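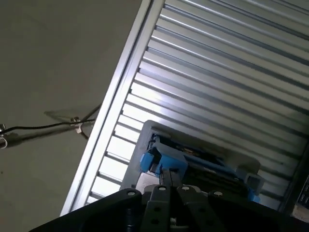 Cables, Screws and Old Drives

The drawer under my workbench in Ladenville used to hold 19 power adapters and not one of them fit anything I owned. I keep fewer now. Some habits that have stuck:

Label both ends of a cable. Masking tape folded over into a little flag works fine and costs less than the label maker I bought in January and have since lost.

Clip loose wires to something. A cable left to itself will find the one chair wheel in the house.

Small screws go in an egg carton, one hole per step, left to right. When you put the thing back together, work right to left. If you have 2 left over, take it apart again. I have a toaster that disagrees with me on this and I don't use it.
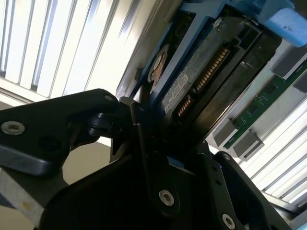 Before you get rid of an old computer, copy off the photos, then open a few of them on the other machine to be sure they made it. My neighbor İlker Polat skipped the second half and now has 200 files named after his vacation that won't open. Wipe the drive after that, and check with your town before putting it out with the trash. Trinstead takes electronics at the transfer station until noon. Ladenville sends you to Trinstead.

Dust comes out with a soft paintbrush, a dry one. Unplug first.

Scratched metal trim: wipe along the grain with a barely damp cloth. Scrubbing in circles gives you circles.

Next month, drawer liners.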